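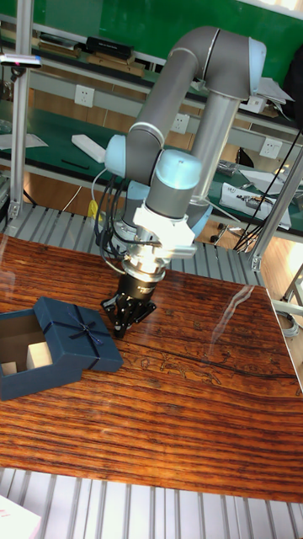
A robot arm with gripper over the work table, with a navy gift box at its left.

Altier brings robot help to the gift packing room at Matoušek, and the packers decide what it does

Altier, a maker of small automation for packing rooms, today announced that its Curier work cell will go into daily use in July at Matoušek, a family company that sells boxed gifts to shops and hotels. The first cell will take over part of the box closing work. The packing team will keep the filling, the final check and all orders with a personal card.

The two companies have worked together on the project for nine months. During this time the packers tried the tasks on the cell, said which ones they wanted to give away and which ones they wanted to keep, and helped to write the rules for how the cell is used on a shift.

What the work is like today

Matoušek packs its gifts by hand. A typical box has a cream insert which divides it into compartments, and a lid tied with a ribbon. The packer places each item in its compartment, sets the lid, moves the finished box to the side and starts with the next one. In the quiet months this is a pleasant job. Before the holidays it is a hard one, with over 100 boxes per packer on a normal shift, and the same small movement of the wrist for each lid.

In talks with the team before the project started, the lids were named most often as the part of the work that makes the hands tired. Lids at Matoušek are made to fit close, and they must go down straight. If one side goes first, the air inside pushes the other side up and the packer has to lift the lid and begin again. The ribbon is already on the lid when it comes to the table, so it is also necessary to hold the lid in a way that does not press the bow flat.

What Curier will do

Curier is a table-height work cell with a collaborative arm and a gripper with jointed fingers. The packer fills the box and puts it on the table. The arm picks up the lid, brings it over the box, sets it down and lets go. After this the packer looks at the box, corrects the bow if needed and sends it on.

The cell is slower than an experienced packer for a single lid. Altier and Matoušek both knew this from the beginning and did not plan to make it faster. The value for the team is that the packer can fill the next box during the time the arm is working, and that the wrists have less to do at the end of a long day.

Teaching the cell a new box size is done with a control program called Nalum, which Altier has written for people who do not program. The packer guides the arm by hand to the lid, confirms the position, guides it to the box and confirms again. Nalum then asks in plain words how firm the grip should be and how slow the last part of the movement. A new size can be added by two people before the morning break, and an old size can be called back from the list.

What changes for the people

No position in the packing room will be removed with the start of the cell. Matoušek has put this in writing to its staff, together with a promise that the output of the cell will not be used to set targets for packers who work by hand at the other tables.

Six packers have finished the training and will take turns at the cell. Nobody stays with it for a full shift unless they ask for it. The change takes place at the break, so that each person has some hours of filling by hand, some hours at the cell and some hours at the card and ribbon table. Packers who do not wish to work with the cell can stay at the hand tables, and their pay is the same.

The training itself was changed during the project. The first version was a day of slides, and the team found it too long and too far from the work. The second version starts at the table. New users first learn how to stop the arm, then how to start it again after a stop, and only after that how to teach it a box. The written guide is now short enough to hang beside the cell.

"I was afraid that I would become the person who feeds the machine," is how one packer with many seasons at Matoušek described the first weeks. "Now it is more that I have one more pair of hands, a slow pair, and I tell them what to do. When I do not like how it puts the lid, I change it myself."

There were also complaints, and the companies took several of them into the final plan. The first gripper settings left marks on the dark lids, which show every touch, and the packers asked for a softer grip and a slower release. The team also asked that the arm should wait for a button and not start by itself when a box is on the table. Both requests are now part of the standard settings in Nalum and will be delivered to all future Curier customers.

One wish is still open. Some packers would like the cell to tie the ribbon also. Altier has tested this and does not offer it. A bow which looks tied by a person is, at the moment, best tied by a person, and Matoušek's customers buy the boxes partly for this reason.

Start of operation and next steps

In July the cell will run on weekdays with one box size in the morning and a second one in the afternoon. Every Friday the packing team and an engineer from Altier will meet at the table to go through the stops of the week, with the packers deciding which problem is to be solved first. These meetings will continue until the end of the holiday season.

After the season Matoušek will decide if a second cell makes sense. The decision will be made together with the packing team, and the number of boxes will be only one of the questions. The others are how the hands and shoulders of the staff feel after the busy months, how often the arm had to be stopped, and if the people who were trained still want to use it.

Altier will offer Curier to other companies with small packing rooms from the autumn. The offer includes the arm, the gripper, the frame, the Nalum program and the training at the customer's own tables with the customer's own boxes. Visits to see the cell at work can be arranged through Altier after the first weeks of operation.

About Altier

Altier develops work cells for packing, sorting and light assembly in small and middle-sized companies. Its products are made to be set up and changed by the people who use them every day.

About Matoušek

Matoušek designs and packs gift boxes for shops, hotels and company customers. All boxes are filled and checked by hand in its own packing room.

Press contact

Altier press office. Photos in print quality and the short user guide for Curier are available on request.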